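Pluvia Two-Hand Serving Cell

Service bulletin and product notes: right thumb over-travel

The Pluvia is a pair of arms with five-fingered hands, sold with its own white table and wall panels. It plates desserts. It has been doing this for hotels and canteens since before the current firmware, and for most of that time the cake has come out the same height it went in.

Units shipped with the June update are another matter. Please read on before your next service. 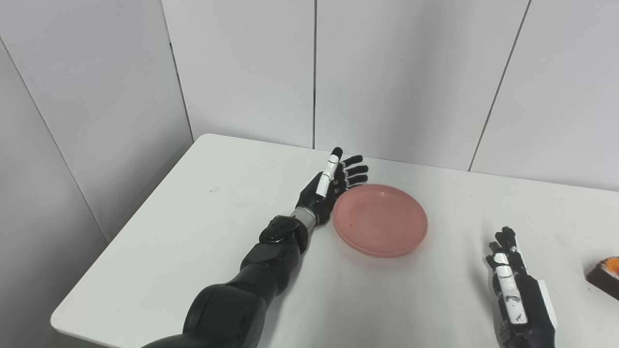

Hilde Boersma

The fault is in the right thumb. After the hand passes close over a plate, the controller can keep the plate's rim height as its floor and forget that there may now be a cake on top of it. The thumb then closes to where it thinks the air is. On sponge you get a dent. On anything with a biscuit base you get a dent, a pause, and error 11, which the manual describes as "unexpected firmness."

The left hand is not affected. It goes on waiting politely with its fingers up while its colleague misbehaves.

What to check

Run the plate approach at service speed with a slice you don't plan to sell. Watch the thumb, and stand outside the panels while you do it. If it goes lower than the topping, press stop. Do not reach in to save the fruit. The arms do slow down on contact, but a thumb that can't find a cake should not be trusted to find your wrist.

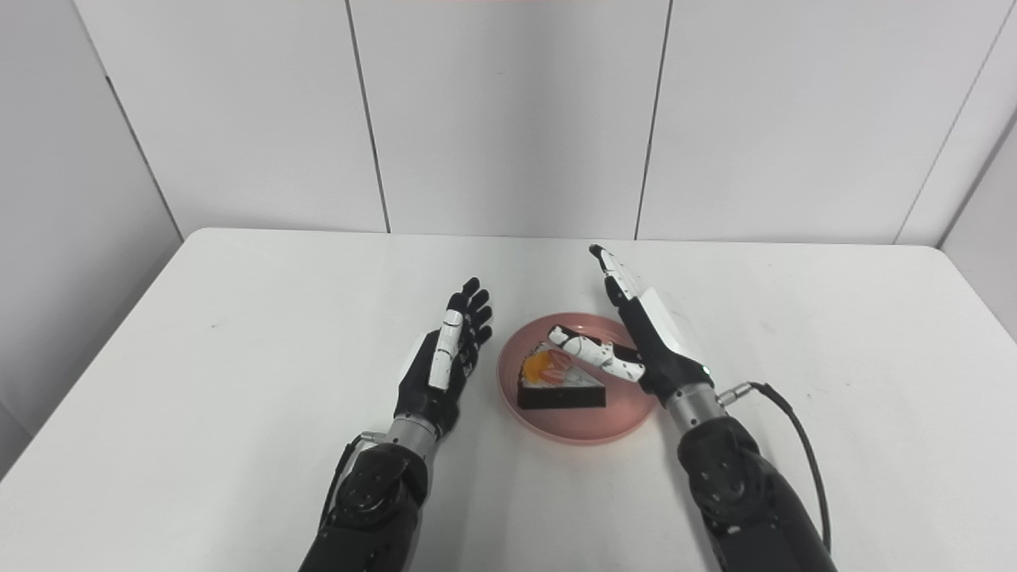 Right thumb at the top edge of the slice, left hand open.

Until the fix is loaded, set Minimum Hover to 10 in the Hands menu and switch off Gentle Steady, a name we are reviewing. Serving will be slower. Joris Kramer in our test kitchen calls it "hotel breakfast pace" and he means it kindly — I think.

The fix

Update 2 clears the stored height each time a plate is set down. It loads from the service port and the cell restarts by itself. Keep the table clear during the restart, as both hands go through their full range and have no manners at all.

If error 11 comes back after the update, the thumb joint itself may be worn. A replacement thumb, right side, is 3,500 fitted, or free under warranty. Ask for Wim Van Damme at the Rultavham service desk and have your cell's serial number ready. He does not need photos of the cake, though he has never turned one down.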